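Subject: Re: [hikstead-neighbors] What can go in the travel kits this time?

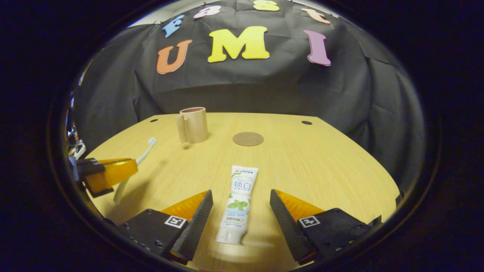 Do the tubes have to be travel size? Full size is fine for the family kits, but the single kits need the small ones or the pouch won't close.

Gráinne asked most of the rest of this last night, so I'll answer under her message and everyone can work from the same list.

Gráinne Mac Mathúna wrote:
> Marcus, I have two bags of things from people on Park and I don't
> know what to do with half of it. There are hotel soaps, some razors,
> a lot of mouthwash and a few toothpastes that have been opened. Is
> the packing still at the Drarnmont hall? And are we doing 400 kits
> again or was that only last year? I can drive on the day but I can't
> lift much, my shoulder is still bad.

Hotel soaps are good if the wrapper is whole. If the paper is torn, leave them out. Razors only if they come in a sealed pack with the caps on. The shelter at Jukmont sent back a whole box last September over loose razors and I don't want to go through that again.

Mouthwash: please stop collecting it. It leaks, it's heavy, and the shelter won't take any with alcohol in it. If you already have some, check the label and put the alcohol-free bottles in a separate bag. We'll send them along outside the kits.

Opened toothpaste can't go in, even if only a little has been used. Same for deodorant and lotion. Labels in other languages are fine for toothpaste as long as the tube is sealed. Somebody asked me that at the grocery store and I said I'd put it on the list.

Yes, 400 again. Of those, 12 boxes are family kits and the rest are singles. A single kit has a toothbrush, toothpaste, soap, comb, washcloth and a pair of socks. We are well short on washcloths and combs. Socks are covered — the school drive took care of those.

Packing is at the Drarnmont hall, side door, from 3 in the afternoon. The front is locked because of the floor work. We have to be out by 7, so the last boxes should be taped a bit before then. Bring your own scissors and tape if you have them. The hall's tape gun is broken.

Gráinne, driving would help a lot. Someone else will load and unload. The shelter wants everything at the back entrance on the alley, and you have to ring twice. If your car can take six or seven boxes, that would save a second trip.

I still need one more person with a van or a wagon. Write to me off the list, please, so people don't get 20 emails about parking like last time.

Marcus Pennington

_______________________________________________
hikstead-neighbors mailing list
To leave the list, send a blank message with "unsubscribe" in the subject line.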